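Incidencia 1440 – Pinza manual Kuma: cierre asimétrico y deslizamiento en vidrio
Estado: en observación
Equipo: pinza manual de dos dedos paralelos, unidad 11
Abierta por: Imani Blackwood, taller Gelilby
Prioridad: media

Síntoma
Con objetos cilíndricos lisos, el dedo izquierdo llega al contacto antes que el derecho. La pieza gira entre las almohadillas al levantarla. Con cartón y madera no se reproduce. El registro de apertura marca cero con los dedos todavía separados.

Comprobaciones
Carrera del gatillo: correcta, sin puntos duros.
Cable de tracción: sin hilos rotos. Funda asentada en el tope.
Almohadillas: sin cortes. Limpiadas con alcohol isopropílico; el deslizamiento disminuye pero no desaparece.
Articulación superior: juego lateral perceptible a mano en el lado derecho.

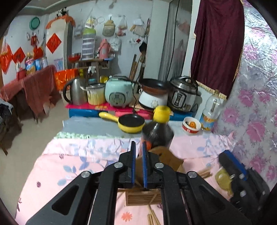

El juego se localizó en el casquillo derecho de la articulación superior, ovalado por el lado exterior. Se sustituyó por el recambio Kowalczyk y se volvió a montar el conjunto. Los cuatro tornillos de cabeza redonda de esa zona se aprietan en cruz y en dos pasadas, con los dedos a media carrera; si se aprietan cerrados, la placa lateral queda forzada. Para la prueba de agarre se usa vidrio, con la botella marrón de tapón amarillo sujeta entre las almohadillas azules. No pasar a objetos más pesados hasta repetir el cero.

Calibración
Cero de apertura repetido 6 veces con galga. Última lectura guardada en el perfil de la unidad. El perfil anterior se conserva con el sufijo _abril.

Seguimiento
Mié 7 agosto: 130 ciclos de apertura y cierre en banco, sin desplazamiento del cero. Pendiente de revisar el par de los tornillos tras la próxima jornada de uso. Pedido a Grosalwood otro juego de casquillos para almacén. El ticket sigue abierto hasta esa revisión.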